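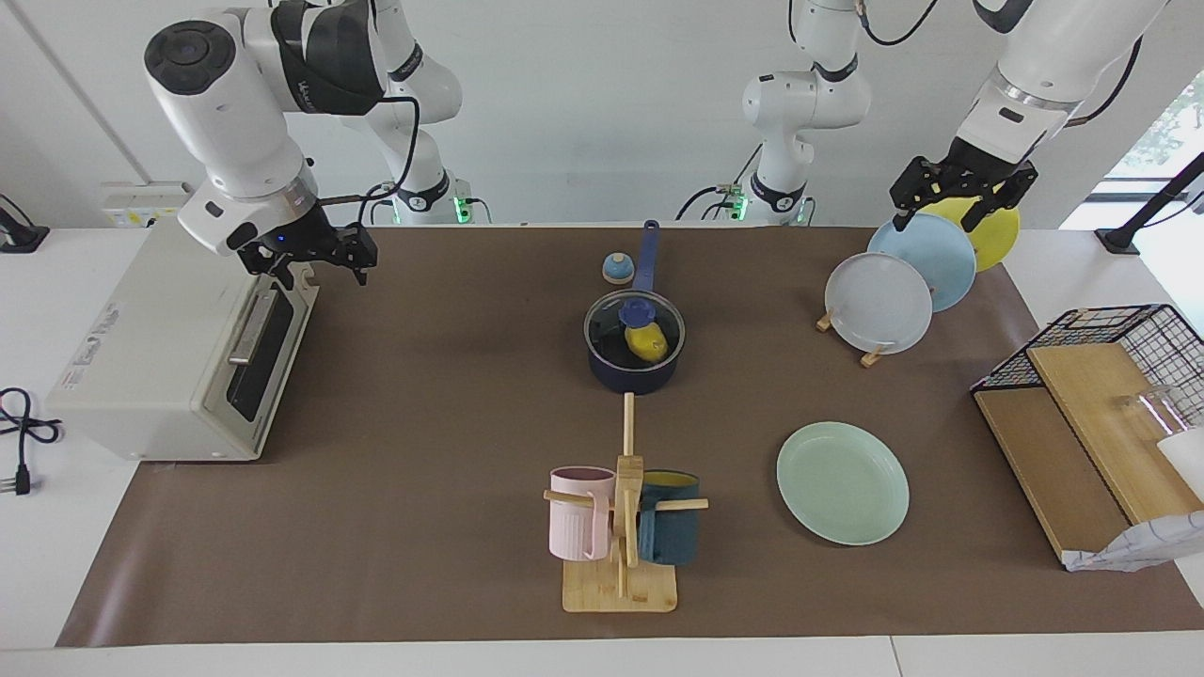

Success Rate Is the Wrong Headline for Long Kitchen Tasks

Research > Opinion > Manipulation

By Aatos Laitinen
October 2025

News Papers Opinion Archive Contact

Most bimanual manipulation papers I review report one number per task. The number is a success rate, it sits in bold at the right edge of a table, and the abstract is written around it. I want to argue that for multi-step tabletop work this number should be moved to an appendix, and that a per-stage account of what the policy did, including every recovery, should take its place. My case rests on one result from our own group, which I would have reported wrongly two years ago.

The setup is ordinary. Two arms with parallel grippers work over a mat with kitchen objects on it: a toaster oven, a saucepan with a glass lid, a mug tree, a plate stand, a dish rack. The task set we call Drosis draws on these objects. One task takes a plate out of the stand and lays it flat on the mat. Another removes the lid of the saucepan, takes out what is in the pan, and puts the lid back. A third hangs mugs on the tree. None of these is new, and none was chosen to be hard. They were chosen to have stages that a person can label without much argument.

We compared two policies. The first, Kinnunen, predicts action chunks of fixed length and executes each chunk to the end before looking again. The second, Garkavlow, uses the same backbone and the same demonstrations but may cut a chunk short when its own prediction for the next few steps changes by more than a threshold. The difference between them is small in code. Both were trained on the same data for the same number of steps, and both were run on the same bench by the same operator at our lab in Vukville.

On the plate task, Kinnunen finished 80 of 101 trials. Garkavlow finished 78. By the usual reading these policies are the same, and the early-stopping rule bought nothing. A reviewer would be within his rights to ask why the second method exists. I asked it myself.

The stage labels say something different. The plate task has four stages: reach, grasp at the rim, lift clear of the stand, place. Kinnunen almost never repeated a stage. When its grasp closed well, the rest of the trial was routine, and when the grasp closed badly, it went on with the lift regardless and the trial was lost. Garkavlow repeated stages often. It opened the gripper and closed it again at the rim, or lowered a plate that had begun to tilt and lifted it a second time. Of its 78 successes, 68 included at least one repeated stage.

That is a strange result and I do not think it flatters our method. Read one way, Garkavlow recovers well. Read another way, it gets itself into trouble that Kinnunen avoids, and then spends time getting out. Both readings are correct. The policy is worse at first grasps and better at second ones, and on this task the two effects nearly cancel. A single success rate is the sum of the two and hides both.

Why does the distinction matter? Take the plate stand. The plates stand upright in a row, and the gripper has to close on the upper rim of one plate without touching the next. The clearance depends on which plate is taken and how straight its neighbor stands. Move the stand slightly between training and test, and first grasps get worse for both policies. We did this in a follow-up. I will not quote figures from it, as the trial count was too low to print, but the direction was what the stage labels predicted. Kinnunen lost trials quickly. Garkavlow lost time, and then some trials. If we had published only the headline rates, nobody could have predicted this from our paper, including us.

The opposite case also occurs. In the saucepan task the lid is clear glass with a metal rim and a knob, and the knob is the only sensible place to hold it. A clean first grasp on the knob is worth a great deal, and a second attempt is often made from a worse position, with the lid shifted and resting partly on the edge of the pan. Here Garkavlow's habit of stopping and trying again is expensive. On a bench with a tidy starting state and a fixed pan, I would run Kinnunen. An engineer choosing between the two needs to know which kind of trouble to expect, and the bold number does not say.

I have heard three objections to stage reporting, and they deserve separate answers.

The first is cost. Someone has to watch the recordings and mark where each stage begins and ends. This is true, and it is slow work. In our case one person labeled every trial and a second person labeled a portion of them blind. They disagreed mostly on when a lift begins, and we settled on the first visible gap between plate and stand. The labeling took less time than the trials did. A group that can afford to run 101 trials per policy can afford to watch them. A group that runs ten trials per policy can watch them in an afternoon, and with ten trials it has even less business quoting a rate.

The second objection is that stages are arbitrary. Any division of a continuous motion is a choice, and a careful author could choose the division that favors the new method. I accept this. The remedy is to fix the stages before the trials are run and to print the definitions in full. We wrote ours down before collecting test data and changed one of them afterward. The change moved the boundary between reach and grasp from first contact to gripper closure, because contact could not be seen reliably from our fixed camera. We say so in the paper. Success itself is no less arbitrary. Is a mug hung if it is on the peg but the handle is caught against the post? Two labs will answer differently, and in most papers the answer is not given at all.

The third objection is the strongest. It holds that stage labels are a human reading of the behavior and do not correspond to anything inside the policy. Garkavlow has no notion of "grasp" or "lift" – it has a stream of predicted joint positions and a threshold. To say that it "retried the grasp" is to describe it as if it had a plan. I agree with the premise. I do not agree that it undermines the measurement. A repeated closure at the rim is an event on the bench, whatever the network represents. We do not need a theory of intent to count it. What we do need is restraint in the discussion section, and I would cut the word "retry" from our own draft in favor of "repeated stage" if my coauthors would let me.

There is a further point about demonstrations. Our operators are good. They seldom miss a plate, and so the training data contains few recoveries. It would be natural to suppose that a policy trained on clean data cannot recover, and for Kinnunen that is close to the truth. Garkavlow saw the same clean data. Its repeated stages come from being allowed to look again in the middle of a motion and finding itself in a state that resembles the start of a grasp more than the end of one. The recovery is a side effect of where the interruption falls. This is a modest mechanism and it has an obvious failure: if the bad state resembles nothing in the data, looking again does not help. We saw this with plates that had rotated in the stand. The arm stopped, waited, advanced a little, and stopped again until the time limit. All such trials count as plain failures in the usual table, next to trials in which the plate was dropped. For anyone who owns plates the two are quite different.

What I propose is not elaborate. For each task, print the stage definitions. For each policy, print how many trials entered each stage, how many left it on the first pass, how many left it after repetition, and how the rest ended, with drops and timeouts kept apart. Give the elapsed time for each group. The success rate can be computed from this table by any reader who wants it. The table takes up half a column. To make room, authors could drop the row of average scores across tasks, which combines plates with pan lids and mugs and has no physical meaning that I can find.

I should state where my evidence is thin. It comes from one bench, one pair of arms and one task set, and the two policies are close relatives. The mug task has not been labeled yet – we expect to finish it in December – and it may turn out that its stages do not separate as cleanly as those of the plate task. The pegs are narrow, and hanging a mug involves small corrections that could be called one stage or five. If the two labelers cannot agree there, I will have to concede that the method suits some tasks better than others. The raw labels for the plate task will be released with the paper, including the portion that was labeled twice and the cases on which the labelers still disagree.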